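Jendadis Food Bank Network
Progress report to the Plivero Fund, second half of the grant year
Submitted 19/01/2021 by Houda Slaoui, program coordinator

Dear colleagues at the Fund,

With this report I inform you of what we did with your grant between July and the end of the year, and of what is still open. The financial table was sent separately by our bookkeeper and I do not repeat it, except where a change in spending needs a few words.

The main purpose of the grant is to move dry food (flour, lentils, rice, sugar and oil) from the Benkirane depot to families in the hill villages before the roads become difficult. In this period we delivered to 595 households. The total number of parcels was 1,218, as many of the households received a second one before winter. In the application we had planned only one parcel per household, but the price of lentils was lower than we feared and the regional buyer accepted to keep it fixed until the end of the season.
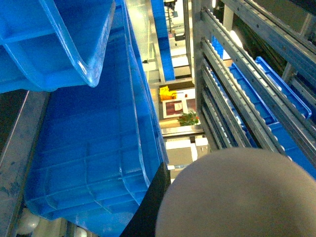 Jendadis Food Bank Network – Storage and Distribution Department

The depot was reorganized in July. Before, the goods were placed in the order they arrived, and the older flour stayed at the back for too long. Now each product has its own bay and the date of arrival is written on a card at the front. We lost two sacks of flour to moisture in this period. They were standing against the north wall, where the plaster is damp, and we do not use that wall any more for food. The owner of the building has promised to repair the gutter, but at the time of writing this is not done, and I will call him again.

The packing days took more time than we expected. We receive rice and lentils in large sacks and must divide them into family portions. In the first weeks the portions were not equal, and some families noticed it, with good reason. We have bought a second scale and now every bag is weighed before it is tied. The work is slower – a packing day finishes after dark in winter – but the complaints have stopped.

Transport is done with one hired van and, for the last part of the road, with the pickup of the Adotwood cooperative. The cooperative asks only for the fuel. In the period of heavy rain the upper track was closed and the parcels for that side waited in the school until the road opened. The families were informed by telephone through the village representatives. I must mention that our telephone list was not complete, and several people came down on foot to ask. We have corrected the list and we will check it again at the start of spring.

During your last call with us you put several questions. The most important one I answer in this place. 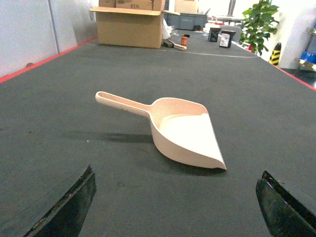 How do you decide which households receive a second parcel?

We give the second parcel to households with five or more members, and to households where nobody has paid work in the winter months. The village representatives propose the names, and our office compares them with the registration forms before the list is closed. A family that is not on the list can ask for a review, and the answer is given before the next delivery.

On staff, there is one change. Our warehouse assistant left in the autumn for a permanent job in the city, and for some weeks the remaining team covered his hours. The new assistant has learned the stock register quickly. She has also proposed to record the empty sacks, which we can sell back to the mill for a small amount. We started this and the money is shown in the table under "other income".

The spending on fuel is higher than in the budget and the spending on training is lower. The food hygiene course could not be held in a room with many participants this year, and the trainer did not offer it by telephone. We ask for your permission to move the unused training money into transport for the coming period. If you prefer that the course takes place later, we can also agree to this, but then we would need to know it soon so that we can reserve the trainer. 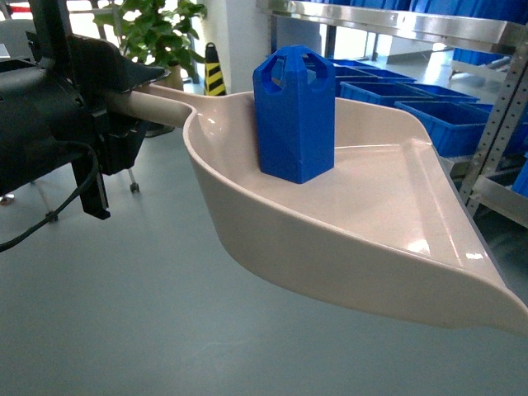 Dustpan, beige plastic.

For the next months we plan the following work. The spring delivery will start when the upper track is dry, first with the villages that waited longest in the rain. We will count the full stock with the new register and send you the result. We would also like to visit a part of the households and ask which products they use and which they give away. Several mothers told us that the sugar is too much and the oil is too little, and if the others say the same we will change the parcel.

Two points need a decision from you: the transfer of the training money, and whether the next report should follow the same format or the shorter one you mentioned. I would be thankful for a reply by letter or e-mail, as the telephone line at the office is often not working.

With kind regards,
Houda Slaoui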